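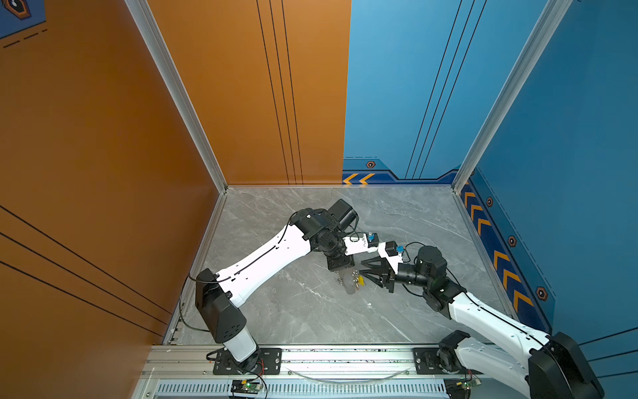

Lerow_lass
Update from the Grudosthorpe uni robotics club, two-arm handover project. We've got 1,766 practice runs logged now and we want 2,000 before the club showcase in May. I reckon the grippers are getting too close at the swap -- had my heart in my mouth all arvo! Anyone else's left arm hogging the middle?

sellov_fan
Yep, same drama. I moved our swap point toward the right arm and it calmed right down. Love the orange and blue walls btw, ours are still boring grey.

gumboot9
Don't move the swap point, you'll stuff up every run you've already logged. Slow the right arm down on approach and leave the rest alone.

sellov_fan
We moved ours at 1,864 and it was fine??

gumboot9
Fine for you maybe. Our team at Fourie did it and spent 9 days relabelling. Never again.

Lerow_lass
Ugh, okay. I don't fancy relabelling anything (I've got a thermo assignment due as well). Might try the slower approach tonight and see how the wrists behave. Does it matter that both cameras look at the same spot from opposite sides?

gumboot9
Nah, that's what you want. Just check the cables near the wrists have enough slack before you hit go.

sellov_fan
Agree on the cables, still reckon he's wrong about the swap point. If slow doesn't do it, copy your config, move it a couple of centimetres and run a small batch on the side.

Lerow_lass
Deal. Slow first, then the side batch -- will post the numbers either way.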